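**Ticket 1286: stream drops to a black screen every 35 minutes during showcase watch-alongs**

Opened by: Onyekachi Briggs
Status: open, waiting on Plirnunero support

Hi all, me again! I've put everything in one place this time so Zainab doesn't have to dig through the chat.

We run a little channel called Dandmont where we watch the big summer game showcases live and natter over the top of them. Since the June update to Plirnunero (the streaming app, desktop version) our picture goes black 35 minutes in. Sound carries on fine, chat carries on fine, and viewers get a lovely long stretch of me shouting at trailers they can't see. If I stop and restart the stream it comes back, then goes again 35 minutes later, like clockwork.

What I've tried so far:

- Reinstalled the app and cleared its cache
- Swapped the HDMI cable between the console and the capture card
- Dropped the output from 60 frames a second to 30
- Turned off the chat overlay
- Streamed to a private test page with no guests on the call

Same result every time, bar the last one. With no guests it ran for 2 hours without a wobble, so I got very excited and then it did it again the next evening. Sigh.

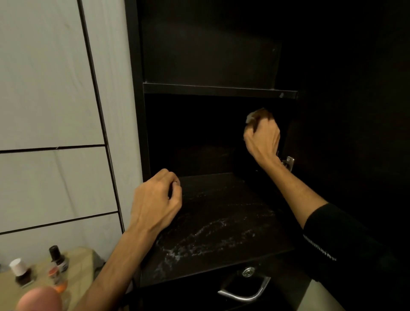
Zainab Mohammed asked whether the capture card might be overheating, which is fair, as mine lives in a closed cupboard with the console and the router. I moved the lot out onto the desk for a night and pointed a fan at it. Black screen at 35 minutes, fan or no fan. While everything was out I had a proper look at the dust situation too, and if your kit sits on a dark shelf like the black one in the photo, with white powdery streaks all over it, you'll know how quickly it shows up. So I vacuumed the vents on the card as well. It made no difference to the stream, but I'm glad it's done.

**Update, 18:40**

Zainab had me send the log. There's a line that says "source idle, releasing" just before each drop, and it names the Skola scene pack, which is the one with our animated borders. I'd forgotten it was even loaded! I've switched to the plain Aliyu layout for tonight.

**Update, 22:15**

Ran the whole show on Aliyu, guests and all, no black screen. I don't want to close this yet because of the false alarm last time. Zainab, could you ask whether there's an idle timer in the new version that we can switch off? I'd quite like my borders back before the next showcase.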